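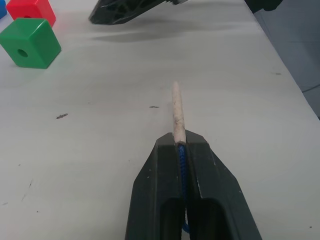 Foto: Werkstatt Nokside

7 Einfädeln und Greifen mit zwei Armen

Dieser Abschnitt gilt für den Eigenbau mit zwei Armen und der Steuersoftware Wevmont. Im Begleitheft von Ravstead steht, das Einfädeln klappe nach dem ersten Kalibrieren. Verlassen sollte man sich darauf nicht. Ein Lauf, der einmal gut aussieht, sagt wenig über den nächsten.

Vorsicht: Not-Halt vor jedem Lauf drücken und prüfen, ob beide Arme stehen bleiben. Die Meldung auf dem Bildschirm genügt als Nachweis nicht.

1. Beide Arme in Grundstellung fahren und die Kabel von Hand nachführen. Wo ein Kabel spannt, Schlaufe vergrößern.

2. Schnur mit steifem Ende bereitlegen. Eine weiche Spitze weicht an der Perle aus, egal was die Software über die Genauigkeit behauptet.

3. Das steife Ende zwischen die Finger setzen und den Greifer langsam schließen. Die Spitze muss oben frei bleiben. Greifkraft zunächst auf Stufe 2, höher nur, wenn die Schnur beim leichten Ziehen von Hand rutscht.
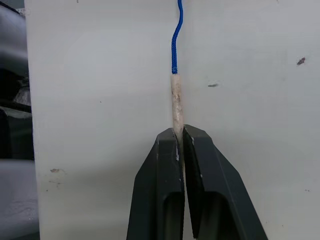
Muss ich nach jedem Wechsel der Schnur neu kalibrieren?

Nur wenn das neue Ende dicker oder dünner ist als das alte. Dann reicht der kurze Durchgang für den betroffenen Greifer. Das Menü schlägt trotzdem jedes Mal den vollen vor, den kann man abbrechen.

4. Erst jetzt die Würfel auf den vorderen Tisch legen, mit Abstand zueinander. Für die Greifprobe nehmen wir 5 Stück in verschiedenen Farben. Was nicht gebraucht wird, kommt auf den hinteren Tisch und damit aus dem Weg der Arme.

Hinweis: Die automatische Farberkennung von Wevmont ist als »zuverlässig« beschrieben. Bei uns verwechselt sie Blau und Violett, sobald die Sonne tiefer steht. Wer nachmittags testet, lässt das Rollo unten und trägt die Farben von Hand ein.

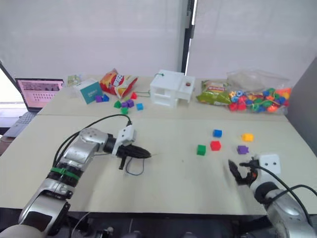

5. Geschwindigkeit in der Datei arme.conf auf 300 setzen. Der Standardwert ist deutlich höher, und wir haben noch keinen Grund gefunden, ihn zu benutzen.

6. Greifprobe starten, immer mit einem Arm. Der andere bleibt geöffnet über dem Tisch stehen. Eine Hand liegt am Not-Halt – auch dann, wenn die letzten Läufe sauber waren.

7. Würfel knapp über der Tischplatte halten lassen und die Finger beobachten. Verdreht er sich, Probe abbrechen und die Mitte des Greifers nachstellen.

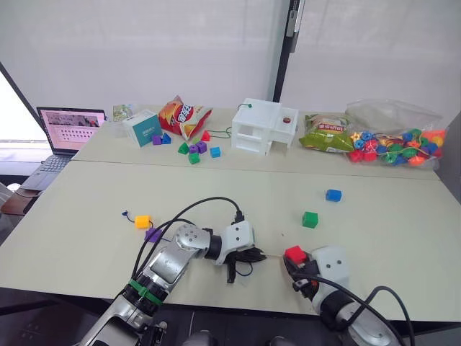
Abb. 4: Greifprobe rechts mit rotem Würfel, linker Greifer leer

Das Protokoll meldet »Griff OK«, sobald die Finger Widerstand spüren. Ein eingeklemmtes Kabel zählt für die Software ebenso. Deshalb jeden Griff mit eigenen Augen bestätigen und erst danach in die Liste eintragen.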